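Student Projects > Manipulation > Capstone: produce handling, egg keeps failing

kelp_torque
Posts: 184

Looking for input before our December demo. Four-person capstone team. The task is to pick a mixed set of produce from a white table and place it in a tray on the operator's call. Objects are bell peppers and one raw egg. We collect demonstrations by teleoperation and train a policy on them. The stack is Idano for recording and Solturow for training, both as supplied by the department.

Status: 927 demonstrations recorded, all objects mixed. Peppers are fine. The egg is not. In the last evaluation we ran 100 egg trials and lost 15 to slip or a missed grasp. The rubric wants fewer than five. No breakage, because we cap the closing force, but the same cap is probably why it slips.

Things already tried: lower approach speed, longer dwell before lift, softer pads. The pads helped a little. Dwell did nothing.

halfstep
Posts: 927

Which way is the gripper oriented on the egg? Fingers across the long axis or along it?

kelp_torque

Mostly across the short axis. The operators were told to do that, but I have not checked every episode.

halfstep

Check every episode. Two operators with different habits will give you a policy that splits the difference, and the middle is the worst grasp available on an egg. I would sort out the data before touching force again.

mortise9

Disagree on the order. Force first. If the cap is so low that a correct grasp slips, cleaning the data buys nothing. Put the egg in the fingers by hand, close at the cap, lift, repeat 15 times. If it slips once, the cap is wrong. That takes ten minutes. Reviewing 927 episodes takes a week.

Can you also post the layout? White egg on a white table would be a perception problem before it is a grasp problem.

kelp_torque

Brown egg. Layout below, from the head camera.

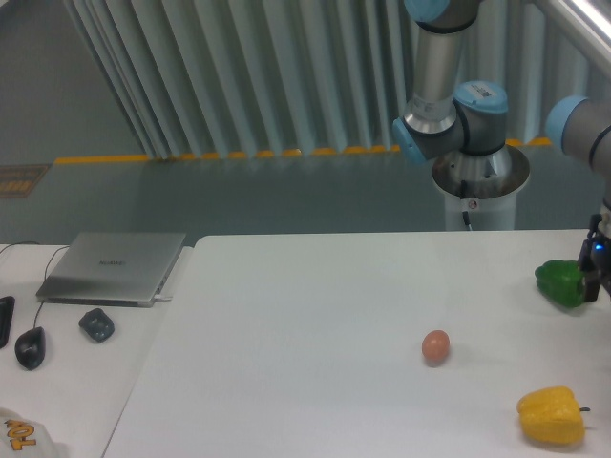
Table layout: egg mid-table, yellow pepper toward the front, green pepper by the gripper.

The laptop desk stays in view on the left. We have not masked it.

mortise9

OK, contrast is not the issue. The brown egg separates well from that surface. I withdraw the perception theory.

I would still mask the desk. If the laptop or the mouse gets moved between recording and evaluation, the policy sees a different input for no benefit.

ferrite_lane

On the masking: we did the opposite last year and left the background in on purpose, moving things around between sessions. It generalized better than the masked version. Masking also means maintaining the mask every time somebody bumps the camera mount.

mortise9

How many demos did you have?

ferrite_lane

More than they do, to be fair. Several thousand.

mortise9

Then it does not transfer. At 927 I would not spend data on background variation.

halfstep

Back to the egg. Where does it start in the recordings? If it is always mid-table like that, with the peppers always on the same side of it, you may be learning positions. Plot the start positions per object before doing anything else. Idano exports them if you logged the first frame.

kelp_torque

First frames are logged. Will plot tonight.

Ran the hand placement test in the meantime. 15 lifts at the current cap, two slips. Both on the side where the pad edge had started to peel.

mortise9

So the pad is at least part of it. Replace the pads, repeat, and only then raise the cap. Go up in small steps and use boiled eggs until you trust the limit.

ferrite_lane

Boiled eggs have the same shell but the mass behaves differently when it tips. Fine for force, not fine for final numbers. Use raw for the evaluation.

kelp_torque

Understood. Plot is done. Egg starts are clustered: 184 episodes have an egg pick, and most begin inside a patch the size of a hand, center of the table. Peppers are spread out much better. halfstep was right about that one.

halfstep

184 is also thin for the hardest object. I would record egg-only for a few sessions, start positions from a grid, one grasp orientation agreed in writing beforehand. Weight those up in Solturow instead of throwing out the old set.

nullplane

Has anyone here used Ji for the episode review? It sorts by gripper angle at contact, which would answer the orientation question without watching all of them.

ferrite_lane

We used it. Import from Idano works if the timestamps are monotonic – ours were not, and it dropped episodes without an error message. Compare the episode count before and after.

kelp_torque

Trying Ji tomorrow. New pads are on order through Estier, the lab has an account there. Plan is pads, hand test, force cap, then the egg grid. Will post numbers after the next 100 trials.

mortise9

Write down the cap value for each run this time.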